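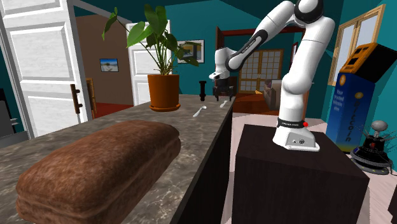 Pole Fees Are the Wrong Place to Hide a Broadband Policy

By Jae-hoon Ma
21 January 2022

The dispute between Juntunen, the electric cooperative, and Zuver, the fiber company that wants to hang cable on its poles, has been covered as a fight over rent. The rent is minor. The cost that decides whether a rural road gets fiber is make-ready work: moving existing lines, and sometimes replacing the pole, before a new line can go up.

Zuver applied in August to attach to 394 poles along the Kenari valley. Juntunen approved most of them and flagged 23 for replacement. Under the current rules, the company that asks last pays for the whole pole, even if the pole was near the end of its life anyway.

I think that rule is wrong. A pole that has stood for 40 years is a depreciated asset. When a new one goes in, the owner gets decades of added service and the applicant gets a few inches of space. Charging the applicant the full price moves a routine maintenance cost from one set of books to another.

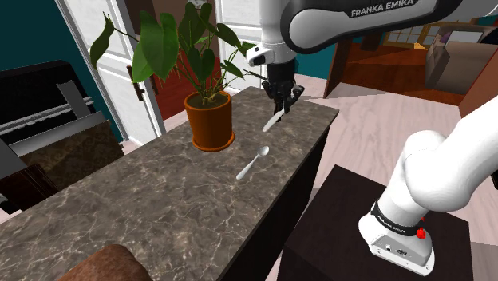 A spoon and a potted plant on a marble countertop.

The cooperative has a fair point about timing. It did not plan to replace those poles this year, and its members should not pay early so that Zuver can meet a build schedule. A split based on remaining service life would handle this – the applicant pays for the years lost, the owner pays for the rest. Pole age is already in most inspection records. 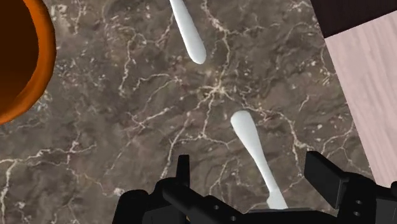
Jirkero, the cable company already on the line, objects that any formula will invite arguments over records. It will. Those arguments can be limited by a default age for undocumented poles and a fixed deadline for disputes. Large orders, say those above 200 poles, could get a longer review period. The state commission has authority to set all of this and should open a docket before the next round of grants is awarded.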